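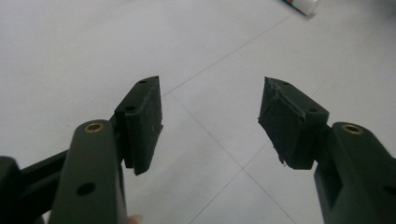
Rurnon hand-held gripper kit: is the pad refill pack worth it, or do I glue?

Posted in Robotics & Automation > Kits and parts

Hi all, I bought the Rurnon hand-held gripper kit back in April (the dark green one, squeeze it yourself, no motor) and I've been using it to record pick-up demos at home for a little arm I'm training. Love it so far! But the right-hand pad is coming to bits. The face is peeling away in layers along one edge, there's a flap lifting in the middle and the bottom corner has gone all stringy. The left one still looks pretty much fine, bit of dust on it and that's all.

My log says I'm at 1,317 grabs, mostly mugs, socks and bits of Lego off the tiles. Kellis sells a refill pack, 3 pairs for 80 dollars plus postage, which seems a bit steep for what feels like foam to me. Has anyone used them? Do they fit without mucking around? And do I have to change both sides or can I get away with the one? I'd rather not redo all my recordings if the new pads behave differently.

tilebound

gumnut_servo

I've had the Kellis pack on mine since last winter and I'd buy it again, though I grumbled about the price too. They went straight onto my Rurnon fingers. Undo the screw on top of the pad, then the side one, wiggle the old block off and the new one goes on the same way. Go easy doing them up. I cranked one too hard the first time and squashed the block so it sat crooked, and then wondered for a whole evening why I kept dropping pegs.

I'd change both. You can run one new and one old (I did for a week, being cheap) but the new one is grippier, so light stuff tends to twist toward that side when you close. If your arm at the other end has the same fingers, put fresh pads on that as well or your demos and your playback won't match. That's where 3 pairs makes a bit more sense, you've got one for the hand unit, one for the arm and a spare in the drawer.

I didn't bin my old recordings. I kept them, tagged them "old pads" and did a fresh batch on top, and it's been fine for socks and so-so for anything shiny.

Also have a think about how you're coming down on things. I was dragging one side along the floor every time I went for something flat, and grout lines are murder on foam. I lift a smidge now and the second set is lasting way better.

benchmouse

just glue it. contact adhesive, clamp overnight, good as new. mine's the Mundenus one not the Rurnon but a pad's a pad

kinyua_owner_3

Wouldn't glue it myself, sorry benchmouse! I tried that on my Kinyua gripper and the glue set hard in a ridge right where the pad meets the object, so everything rocked on it. Might be okay if only the very edge has lifted, but a flap in the middle sounds past it.

Can't speak for the Kellis ones as I haven't bought them. What I do is cut my own out of dense rubber sheet from the hardware store and stick it to the old block after slicing the ragged face off flat. Costs next to nothing and the colour's close enough. It is fiddly though, and you have to get both sides the same thickness or the grip closes off centre. If your time's worth anything to you, the pack probably wins. Measure your old pad before you cut it, I forgot and had to guess off the other one.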